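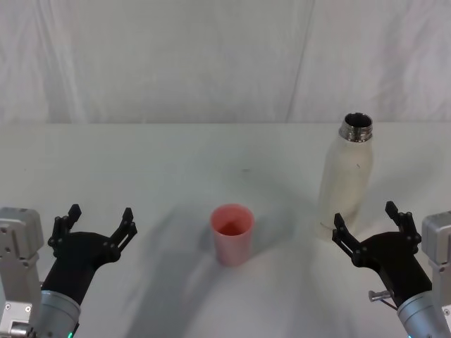
2 min read

PREMWOOD, February 7, 2022 - Can a machine do the kitchen chores yet? Some of them. Slowly. Talter today released results from its first household trial, run on a two-arm setup with a cup and an open bottle for the drinks tasks.

The numbers: 1,515 attempts across 3 chores. Picking up a cup, fine most days. Pouring, less so. Wiping up after the pour, still a job for a person with a towel.

"People ask me when they can buy one. Not this year," said Sang-wook Jin, who heads the trial. "A plastic cup is light, it tips, and the arm has to know when to stop squeezing."

Yoon-hee Na, product lead, said the shop floor will come first. Same parts, same shelf, same hieght every time. Homes aren't like that.

Next round starts later in February with partner Skumov. Over 200 hours planned, dishes and laundry folding added. Full results table availble on request from the Talter press desk, Premwood office.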